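Stair gauge sticks: which wood?

tazi_runner
Posted Thursday, 7:12 pm
Replacing the treads on the back stairs of our house in Platemville. 26 treads over two flights, and hardly any two the same width. My father-in-law says use a story stick for each one and skip the tape measure. Is that worth the trouble, and what do you make the sticks from?

millpond5
He's right. Cut a stick to length, mark it, write the tread number on it, carry it to the saw. You can't misread a stick.

Garth_L
I disagree. A decent tape and a notebook have done me fine for years. With 26 treads you'll have a pile of sticks and spend half the day looking for number 14.

millpond5
So reuse one. Plane off the marks when you're done with a flight.

Garth_L
Then you've lost your record if a tread comes out short. With a notebook I can go back and check.

Valquíria Bragança
I do stairs for a living, mostly old houses out by Clirnberg. I use both. The stick gives me the width front and back, and the notebook gets the angle at the wall, which is where people go wrong. Old stringers are almost never square to the tread. If you cut both ends at 90 you'll have a gap you could lose a pencil in.

For wood, anything straight that stays straight. I rip mine from leftover stock and let them sit in the house for a week before I trust them. Flat is better than square because it lies down on the tread and doesn't roll. 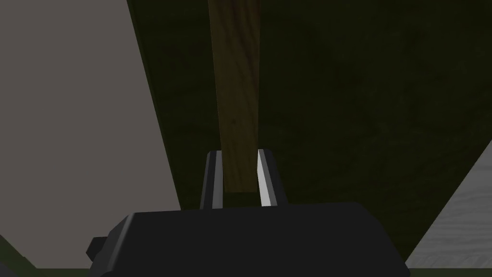 Mark with a knife, and put an arrow on the end that goes to the wall. I skipped the arrow once on a job on Zevilano Street and cut 5 treads backwards. Oak, too.

tazi_runner
Thanks. Does a bit of bow matter if it's only for width?

Valquíria Bragança
Yes. Over three feet it isn't much, but you'll see it at the wall. Toss it and rip another one.

Garth_L
Or use a tape.

tazi_runner
I'll try sticks on the top flight and see how it goes. Starting after the first weekend in November.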